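Friday at the Sirura open day

The afternoon session was about teaching a robot arm household jobs without using the arm at all. People carry hand-held grippers around ordinary homes, do small chores, and the recordings train the policy. Sirura's poster claimed 3881 recordings and 85 per cent success on the arm.

I asked what the arm was tested on. The answer was 20 objects, most of them also in the training set – so I'd treat that 85 with some care. A new kitchen or a different colour of table might tell another story, and the poster was silent on both.

The recordings themselves were better than I expected. In one, a long black handle is held between blue finger pads with its tip in a roll of tape, on a scuffed table crowded with small items and a cardboard box. 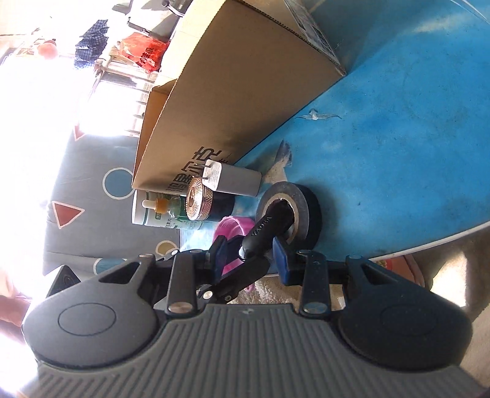
Questions I took home

Who checks the labelling? And will the failures be published too?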